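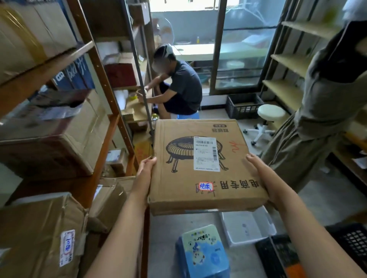

## Ticket 34: box handling sessions rejected by the rule checker

**Status:** closed, with one follow-up
**Site:** Tellside packing room
**Opened:** Sunday, November 4, 2018

**Problem as reported**

Head camera recordings of people handling parcels come back from the Tultov checker as "label not readable, orientation fault". The Teradthorpe arm can't be given a session until it passes, so the whole training queue is stuck behind this. Great report, by the way – it had the rule number in it and the raw log attached!

**What the rule says**

Rule 5 in our handling standard covers flat cartons. The carton is held in front of the body with both hands, one at a corner or edge and the other supporting the far side. The shipping label faces the camera. Printed text may be any way up.

That last sentence matters. We put it in back in January when we copied the rules over from the old Borbély sheet, and I was very happy to find it still there.

**Log**

1. Opened a rejected session. Left hand on the lower-left corner, right hand supporting the right edge, shipping label with its barcode facing the camera. The black 电商专用 (e-commerce use) print is upside down from the holder's side. By rule 5 this is a pass.
2. Ran the checker by hand on the same clip. Same rejection. Good, we can repeat it.
3. Turned off the text direction test. Clip passes.
4. Turned it back on and read the settings. The checker was reading every bit of print on the carton and voting on which way is up. Upside-down print outvoted everything else. There's handwriting on this one too, red marker and a small sticker in blue, and the checker tried to read that as well.
5. Limited the test to the shipping label only. Clip passes with the test on.
6. Reran the backlog of 1000 clips with the new setting. All the orientation faults cleared except 2, and in both of those the label really is turned away from the camera, so the checker got them right. Lovely result.

**Also checked while I was in there**

- Faces: the seated man behind the box is blurred, as the privacy rule asks.
- Bystanders: the rule allows other people in the room if the handler isn't passing them anything. No change needed.
- Floor items: the standard says to log crates and trays near the handler's feet. The session sheet had the tray but not the black crate at the bottom right, so I added it.

**Fix**

Setting changed on the Tellside checker and saved to the shared profile. Please pull the profile before the next session, or you'll see the old fault again.

**Follow-up**

Rule 5 doesn't mention handwriting at all. I'd love a line saying marker and handwritten stickers are ignored for orientation – draft wording is in the rules folder, comments welcome on this ticket until the next review.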